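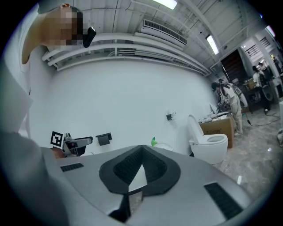

Reading Programs > Small Grants > Reports

Search this site Enter keywords Go

Last updated: September

Progress report to the Gourlay Fund
Project: Reader reviews of new science fiction and horror, Pradport
Prepared for Glenys Clegg, grants officer

Dear Glenys,

I send you the second report on our review project. I follow the headings from your form, but I put the part about money near the end, as you allowed me last time.

What we have done in this period

The grant supports a group of readers who write reviews of science fiction and horror novels from small publishers, mostly books which get no attention in newspapers. In this period we published 33 reviews on our pages. Our plan for the period was 30, so we are a little ahead. The books were end-of-the-world stories, ghost stories, two long space novels and one collection of short stories about the sea.

The reviews are longer than in the first period. I asked the readers to write at least 300 words, and to say clearly for which kind of reader the book is good. Before this, some reviews only told the plot again. One of them gave away who is the murderer in the second sentence, and the author wrote to us, politely, and we changed it the same evening.

We also finished the reading guide for the Zanivlow series. This was the item which you marked as late in your letter. The series has seven books and the publisher changed the order of them when they were printed again, so new readers often start with the wrong one. Our guide gives both orders and explains which short stories can be left for later. It was more work than I expected, because the old editions are difficult to find and I had to borrow two of them from a library in another town.

Readers and meetings

We have now 10 active reviewers. Three of them joined in this period and two left, one for a new job and one who told me she does not want to read about plague any more. I understand her. Many of the books which publishers send to us are about plague, and I have started to ask them for other subjects also.

The evening meetings continue once a month at seven. The best discussion was about Vokholm, a novel where a mining town under the ice loses contact with the surface. Half of the group found the ending beautiful and the other half thought that the author stopped writing when she was tired. We published two reviews of it, one from each side, and this pair was read more than anything else on our pages. I would like to do the same with other books where we do not agree.

Difficulties

The first difficulty is time. A printed book comes by mail, the reader needs some weeks, then I correct the text, and then the book is not new anymore. For the shorter books we now ask for electronic copies. Not all readers like to read on a screen, so I do not force it.

The second difficulty is about honest opinions. One publisher asked to see a review before it is published. I answered that we do not do this. They did not send more books, and I think it is correct to report it to you, although it is a small matter.

The third is my own. I correct all the reviews alone, and English is not my first language. One of the reviewers has offered to read my corrections a second time, starting with the next group of texts.

Money

The spending is inside the budget. Postage was higher than planned and the meeting room was cheaper, so the two differences almost cancel each other. We have spent nothing yet from the line for the author visit. I ask your permission to move this line to the next period. The author of Vokholm has agreed to come to Pradport in the spring, but she cannot confirm the day until her next manuscript is delivered. The table with all receipts is attached to the same message as this report.

Plan for the next period

We will publish 30 reviews again. I do not want to promise more, as the winter months are slow. We will also begin a second reading guide, for older horror novels set in hotels and boarding houses, and the reviewers will choose the titles at the next meeting.

Please tell me if the request about the author visit needs a separate form. I did not find one on your pages.

With kind regards,
Project coordinator, Pradport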